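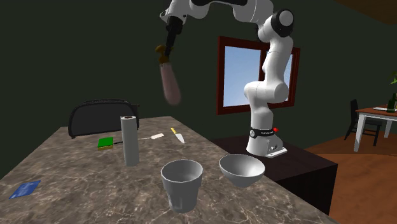 White arm, dark brown cabinet.

November, glaze book, continued from the page with the coffee ring

Kiln opened at half past eight, still too warm to get the bottom shelf out without gloves, so top and middle only to begin with. Beletti ran the slow programme overnight and the witness cones look right on the top shelf (cone 6 bent nicely, tip just touching) and a bit lazy in the middle. Same as last time. I still think the middle element is on its way out but Domenica wants one more firing before we order a new set, and it's her budget!

The tin white first. Much better than the October batch. The crawling on the rims has gone almost completely, apart from tiles 4 and 7, and those two were the ones I handled after bisque with handcream on, so I'm not counting them against the recipe. Surface is satin, a touch waxy, breaks to a warm grey over the ridges. I really like it. On the Noltosura stoneware it goes slightly pink where it's thin, which I don't mind on a bowl but would mind on a plate.

Recipe as mixed, so I stop hunting for it on the back of an envelope: 489 g dry batch, sieved twice through the 80 mesh, water added until it coated a finger and I could still see the knuckle creases. Yes I know that isn't a measurement. Cyrill has asked again for specific gravity on everything and he's right, so from the next bucket onward I'll weigh 100 ml in the measuring cylinder and write it on the lid.

Ash glaze: awful. Ran straight off tile 2 and glued it to the cookie. I used the unwashed ash from the big drum, thinking the washed stuff was making it too dry, and well, it isn't dry now. Ground the tile off, kept it in the tray marked RUNNERS. There's one lovely spot on the back where it pooled over the iron slip, sort of a bottle green with blue in it, so the idea isn't dead. Next go: half washed, half unwashed, and a bit more clay in it to stiffen it up. Cookies under everything, even the ones I feel sure of.

Papadopoulos order. They want 38 side plates in the white, and they've now said dishwasher, which they hadn't said before. So the lemon test has to happen properly. I've put a slice on tile 9 and another on tile 10 and covered them both with a saucer, leave them overnight, please don't tidy them away. If there's a dull ring in the morning we're back to adding silica. Vinegar after that, and then a tile goes in Domenica's machine at home for as long as she'll put up with it.

Shrinkage on the Noltosura body came out at 11 per cent, wet to fired, measured off the ruler marks on the long bars. The bag says something a little higher. I'd go with ours for the plate templates and cut the new ones tomorrow if the plywood turns up.

Lunch, then the bottom shelf.

Bottom shelf is hot and even, cone 6 flat on its face, so really we've got three different firings in one kiln. The white down there has gone glossy and lost the grey breaks. Pretty, but it's a different glaze! If the plates are going in before the element is replaced they all need to go on the top shelf, which means more firings than I quoted for. Told Domenica. She pulled a face and then said order the elements.

The cobalt wash on the little beakers came out fine, nothing to report, a bit stripy where the brush was loaded. I might try it with a drop of glycerine for a smoother line. Cyrill used something like that at college and says it also stops the wash going powdery when you pick the pot up, and that would save me a lot of blue fingerprints.

To do
Elements, with a spare for the middle
Wash half the ash (gloves, and the outside tap, it blocked the sink last time)
Mix white again at 2,000 g once the lemon result is in, NOT before
Kiln wash on shelf 3, there's a bald patch at the front left
Ask Papadopoulos whether the foot rings can stay unglazed
Find the good sieve brush

Later, ten to six: peeked under the saucer on tile 9. Can't see a ring yet but the light's gone and I had no torch. Leaving it.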